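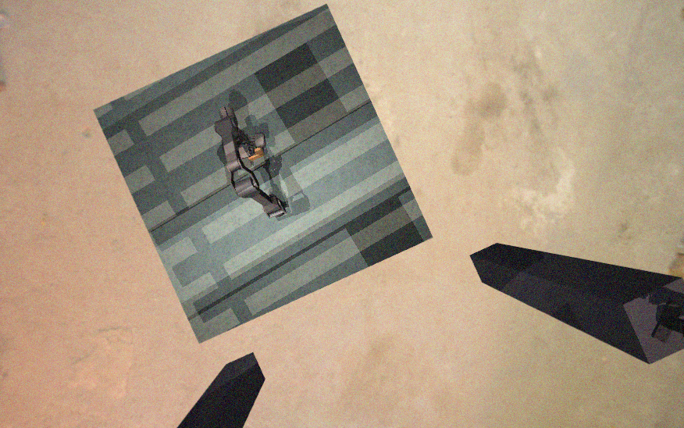 I said in October that I was done buying old lenses, and I meant it for a good 3 weeks. Then Babak Zamani called to tell me that a shop in Stosov was clearing out its back room, and would I like to come along, just to look? You can guess the rest.

The shop is called Pešek, and it has been selling cameras in one form or another since 1872. It still has the original counter, a big dark thing with brass rails, and behind it stands Tudor Crăciun, who will let you handle anything as long as you put the caps back on. I love places like this! There were 8 drawers of filters, a whole shelf of flashguns (half of them missing their feet), and a cardboard box of lens hoods that I went through twice.

What I came home with was a Sturanden 85mm, a portrait lens I'd wanted since I was shooting high school basketball for gas money. It's heavy, the focus ring turns like it's set in cold honey, and there's a faint haze on the rear element that Tudor pointed out before I'd even found it. He knocked a little off the price and threw in a leather case that smells like somebody's attic.

I put it on my everyday body with a Dotau adapter and took it straight to my niece's swim meet -- probably the worst place on earth for a manual focus lens. I missed a lot. Out of 700 frames I kept a couple dozen, mostly kids on the blocks before the start, when they're standing still and chewing their goggle straps. Those I really like. The lens goes soft at the corners and the pool lights bloom a bit, and my sister wants prints of every one of them.

Babak bought nothing, by the way. He spent an hour comparing two tripods, decided he already owned a better one, and then bought us both soup across the street.

If you're thinking of going, take cash and take your own camera body, so you can try things at the window. Ask to see the drawers on the left. Tudor has another of the 85s in there, a cleaner one, and I'm trying very hard to leave it for somebody else.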